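Visit report: Brudbridge desk storage plant, June

The Brudbridge plant molds desk and shelf storage in plastic, mostly for schools and small offices. Visitors are taken through in groups of 8. Our tour was led by Consuelo Cisneros, who runs the molding hall, and it ended in the sample room, where the current organizers are set out with ordinary household contents.

The hall itself holds two lines. Trays and lids come off the first. The second makes upright organizers, including the Kedero, at a cycle time of 40 seconds. Parts drop onto a belt, cool for a few minutes and are checked by hand for short fill at the mesh corners. Rejects are ground and go back into base parts only. Cisneros gave the tool number for the Kedero as 3137 and said the mesh inserts are polished every 80 shifts.

In the sample room most of the time went on divider height and floor design. Tall dividers keep a single thin book upright. Low ones let it lean and slide out at the foot. Slotted floors pass dust through to the desk, so the organizer has to be lifted now and then.

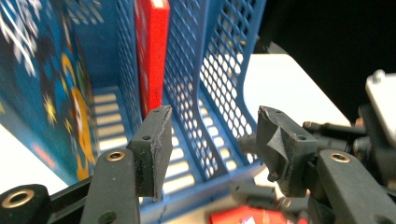
How is a slotted floor cleaned?
Rinse it from the underside with warm water, then run a soft brush along the slats. Grit pushed in from above tends to wedge.

Meinrad Haslinger from the test bench covered loading. Dividers are bent sideways under a fixed weight and measured again the next morning. The Tjoa, an older model with thinner walls, was withdrawn after it kept a permanent lean. Its replacement, the Flendwood, has a thicker rim and is sold without a lid.

Seconds are on sale by the gate until 4 p.m., cash only. Parking is behind the loading dock.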